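August
By Jyoti Nigam

The Trosudcombe Players will lose their rehearsal space at the end of the month, after the owners of the former Destero warehouse agreed to lease the building to a furniture importer.

The amateur theater group has used the ground floor of the warehouse for 11 seasons under a month-to-month agreement. Skernel, the property company that bought the building last year, gave notice in a letter to members. The company said it had offered the group a longer lease at market rent before looking for another tenant.

Berwyn Griffiths, who chairs the group, confirmed that the offer was made and turned down. The new rent would have come to more than the Players take in from ticket sales in a normal year, he said.

"We sell 100 seats a night when things go well, and we do two shows a year," Griffiths said. "There was no way to make that work. They were polite about it and so were we."

The group has 41 paying members. Its fall production, a comedy set in a seaside boarding house, was due to begin rehearsals next week. Griffiths said the first read-through will go ahead in a member's garage and the opening date has not changed.

Two other places are being looked at. One is the upper hall at the Vashisht Center on the north side of town, which has a sprung floor but is already booked by dance classes on most evenings. The other is a vacant classroom block owned by the school district. The district said it had received an inquiry from the group and would answer it before the start of term.

Storage may be the harder problem. The Players keep costumes, lights, flats and furniture from past shows at the warehouse, and neither site has room for all of it. Members have been asked to take home what they can, and larger pieces will be offered to schools and other drama groups. Anything left will be sold.

An appeal for moving costs had raised $3,979 by noon, most of it in small gifts from past audience members. The group plans to spend the money on van rental and a deposit for a storage unit.

Skernel said the warehouse will be repainted and its loading dock repaired before the new tenant moves in. The importer expects to keep stock there and does not plan to open a showroom.
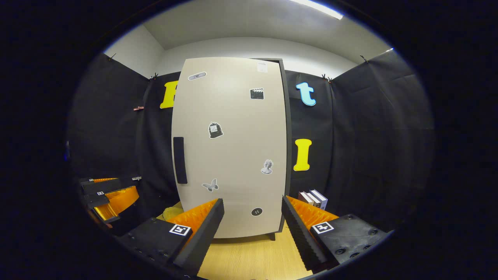
Tickets already bought for the fall show remain valid — the performances were always planned for the high school auditorium, which seats 200. Anyone who wants to offer storage space or a van can leave a message at the auditorium box office.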